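Forum: Home and Workshop > Furniture Care
Thread: Oil or hardwax for a desk that gets used every day?
Started February 2023

pilar_a
I bought a secondhand desk with a light wood top and I need to refinish it before I move my office into the spare room. The seller said it had "some kind of oil" on it, put on in October. It has two dull patches where the elbows go and one ring from a mug. I work at it most of the day and I eat lunch there too.

I am choosing between plain Danish oil and Rastari hardwax. The hardwax costs a lot more. Is it worth it on a desk?

Pilar Alarcón

kirui_bench
I would buy the hardwax. Oil looks good for a few months and then you are doing it over. My own desk has had two coats of Rastari for years and I wipe it with a damp cloth, no soap. Do a test spot underneath first. If there is old wax in the grain the new finish will stay gummy.

Mercy K.

nillosov442
Disagree. Hardwax is harder to patch than people admit. With oil you sand the ring out, wipe more on, and the next day you can't find it. I have tried spot repairs with hardwax three times and every one shows when the light comes in low.

Also don't take the whole top down to bare wood if you don't have to. If it is veneer you can go through it fast.

pilar_a
How do I tell if it's veneer?

nillosov442
Look at the end of the board. If the grain on top carries on over the end as end grain, it is solid. If there is a thin line near the top and different material under it, it is veneer. Check inside the screw holes under the top as well.

awuor_n
Jumping in with my own question, I hope that's OK. My table is light too and I am worried about it turning orange. I put Danish oil on a maple shelf once and it went the color of weak tea. Is there anything that keeps it pale?
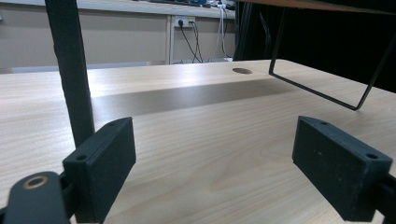 Re: Keeping it pale

kirui_bench
Water-based finish, or a hardwax with a little white pigment in it. The pigmented one looks chalky in the can but most of that wipes off. Put it on thin and buff it within the time on the label. Thick spots dry white and you will have to sand them.

dtruong
Water-based raises the grain, so wet the top with a sponge first, let it dry overnight, and knock it back with 320. Then the first coat won't feel like a cat's tongue.

I don't agree with Mercy about soap, by the way. A little mild dish soap is fine on a cured finish. Skin oil is what makes the elbow patches and plain water won't lift it.

Diễm

kirui_bench
A little, maybe. I have seen people use it daily and strip the sheen.

awuor_n
Thanks both. I'll try the pigmented one on the inside of a drawer.

youngsook_s
For Pilar: whichever you choose, lay oily rags flat outside to dry before you throw them out. They can catch fire in a pile. This applies to Danish oil and to most hardwax.

For the mug ring, try fine steel wool and mineral spirits before sanding. If the ring is white it is in the finish and may come off. If it is black it is in the wood and you will need oxalic acid. Wear gloves and rinse it well.

pilar_a
The ring is white. I checked the end and it is solid, no line. I'm leaning toward oil now because I know I will put another mug on it.

nillosov442
Good choice. Sand to 240, no finer, or the oil sits on top.

kirui_bench
I still say you'll be back here next October asking about hardwax. Wait a full week before you put the monitor on it, whichever one you use.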